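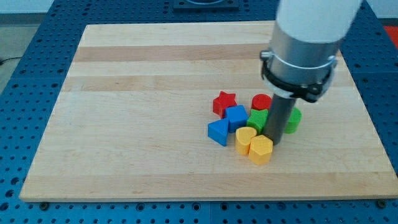 Neema Ndung'u has spent most of this year comparing end tools for the small lab at Kutwood, and she will happily talk about them until your coffee goes cold. When I visited, the question was whether a plain rod could hold its own against the two-finger gripper from Eltach that everybody in the building seems to prefer. "People feel a little sorry for the rod," she told me, laughing. "But give it a pile like this one, with the yellow pentagon and the green star all crowded in together, and you start to see what it's good for. Fingers need room on both sides of a block. A rod only needs one side to push on."

She logged 1347 pushes with the rod before she let herself look at any results, which her colleague Wekesa Koech describes as "very Neema." The fingers did better at putting a single block exactly where it was wanted, and she says so without any fuss. In crowded piles she came to like the rod more, although the stars still bother her. "They hook on each other," she said. "You push one and its neighbor comes along for the ride!"

Next on her list is the controller. The one from Jorkik runs smoothly but is slow to notice contact, and Koech wants to try 297 of the same pushes again with a softer setting. Ndung'u would like to do a good many more than that. They were still going back and forth about it, quite cheerfully, when I put my coat on.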